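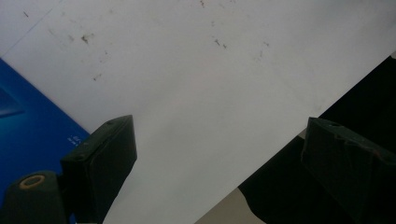 Slide 1. Title, and what the talk covers

Title as on the programme: "Tracking without texture: state estimation for a hand-held gripper over blank surfaces". Work done at Deltovum with Ilango Annamalai, who wrote most of the back end. I did the front end and the replay tooling.

Leave the slide up while people sit down. Point out the fingers left and right and the white sheet between them. Ask the room to look for corners a feature tracker could hold on to. Wait for an answer.

Likely answers: the specks, and the small white print on the blue. Both are on the next slide.

Slide 2. Where the features are

The specks and smudges are in the upper half of the white. Low contrast, soft outlines. The detector fires on the darker ones at the default threshold and on most of the rest if you halve it. They are poor corners but they are fixed to the sheet, so they are worth having.

The print is sharp and gives good corners. It is also bunched into a tiny part of the view. Two short lines of text close together constrain rotation badly.

The long straight edges give a strong gradient in one direction and nothing along the other. Classic aperture problem. Say this slowly, half the room will be planning people.

The fingers give plenty of gradient, and it is all wrong. They move with the camera. Every point tracked on a finger votes for "the camera is not moving".

Slide 3. What the old pipeline did

Per-frame budget was 300 features, filled strongest first. On a cluttered bench this is fine. Over a blank sheet the strongest corners left are the finger fasteners and the creases in the finger covering, so the budget fills up from the gripper itself.

Outlier rejection then picks the largest consistent set, and the largest consistent set is the gripper. The estimator reports a stationary camera with high confidence. The inertial data disagrees and loses, as the visual covariance is far too small.

Show the plot. Flat line is vision, sloping line is inertial only, dashed line is the reference from the motion capture room at Calwood.

If asked: yes, the jump at the end of the plot is the relocalisation when the bench comes back into view. The planner used to see that jump as a real motion. Ilango has the worst example, ask him afterwards.

Slide 4. Fix one: mask the gripper

Static mask for the body, moving mask for the fingers. The finger mask is driven by the opening width from the encoder, projected through the calibrated camera model, then grown by 16 pixels to allow for flex and a late encoder reading.

Mention the timing. Encoder and camera are on different clocks. We estimate the offset once per session and hold it. Estimating it online was tried and dropped — it wandered during long still periods and dragged the mask off the fingers.

The mask costs field of view, and most of what it costs is at the bottom corners, where the useful parallax is for close work. No way round that with this mounting.

Slide 5. Fix two: edges as partial constraints

Each long edge is fitted as a line and tracked as a line. The residual is taken normal to the line only, so motion along it is left free for the inertial term. Two edges that are not parallel pin the in-plane translation. Two parallel ones do not, and the front end must report that honestly in the information matrix.

The old code added a small diagonal term to keep the matrix invertible. That term was hiding the problem. Remove it, use a rank-revealing solve, pass the weak direction on to the back end.

Do not go through the derivation. It is in the backup slides with the sign convention. The sign convention in the Guimarães workshop handout was the opposite one, so warn anyone who took that home.

Slide 6. Fix three: weak corners, kept longer

Lower the threshold only in cells of the grid that are otherwise empty. A weak corner has to survive five frames before it gets any weight. After that its weight grows slowly with track length.

Risk: sensor noise and compression artefacts pass the lower threshold too. The five-frame rule removes most of these. It does not remove a smear on the lens cover, which is fixed in the view exactly as the fingers are. There is a separate check for zero image motion while the gyro reports rotation. Any such track is dropped and its cell is blocked for the rest of the session.

Slide 7. Replay tooling

All of this was tuned offline. Mohandas Rai built the replay runner, called Flutach internally. It takes a recorded session, runs any two builds of the estimator side by side and lines up the first frame at which they disagree.

Two points for people who want to build their own:

Replay must use the recorded arrival times, with the sensor timestamps kept alongside. Half of our bugs only showed up when messages arrived out of order.

Store the mask with each frame. Rebuilding it later from a newer calibration file gave us a week of wrong conclusions in February.

Slide 8. Results

Test set is 900 sessions. Over 100 of them contain a stretch where a plain surface fills most of the view, and those are reported separately. Pooled, the effect is hidden by the easy sessions.

Read the table by row. Masking alone gives most of the gain. Edges give most of what is left. Weak corners help in few sessions, though in those few they decide whether tracking is kept at all.

Still open: glossy panels. Highlights slide over the surface as the camera moves and produce long, stable, false tracks. We have no good test for these yet.

Slide 9. Questions

Likely ones. Why not a depth sensor: size and minimum range at the fingers. Why not markers on the bench: the tool gets carried to places where we do not control the bench. Learned features: tried one, better on the print, no better on the white, too slow on the onboard computer.

Backup slides run from 10 to 14. Clock offset plot is 12.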